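Stalen 200 clothes airer: a winter's worth of washing

Aaliyah Doucette
March 21, 2021

I bought the Stalen 200 after our old airer lost a leg. It cost $61 at the hardware store and went together with the one hex key in the box. The manual is a single sheet and leaves out which way the end caps face, so I did those twice.

It holds two loads if you space things out. Sheets need to be folded over two rails. Through February, jeans hung at night were dry by the next afternoon with the heating on low.

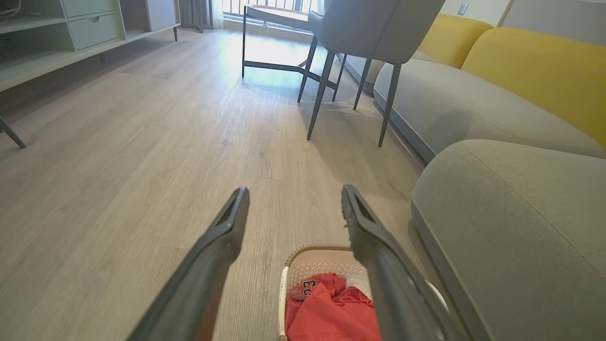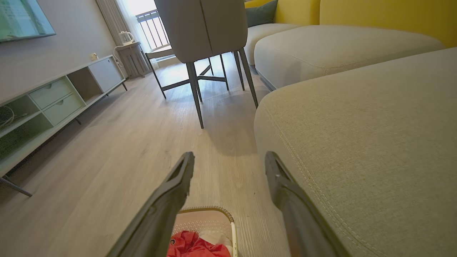
LAUNDRY & STORAGE

The wings lock at two heights. The lower setting is fine for socks and kids' sports gear, but a long dress will drag. My main complaint is the plastic catch on the left wing, which has gone stiff. The Nivia we had before used a metal one and it never gave trouble.

Folded, it slides behind a door. I'd buy it again at that price, though not for a household of more than four.

6 comments

Marg T: Mine has the stiff catch too. A bit of candle wax fixed it.

dpk: Does it take king-size sheets?

Aaliyah: Yes, folded in half. They take longer to dry.

Show more comments

Related
Zakow steam iron, one year on
Peg baskets compared
Nivia heated airer: running costs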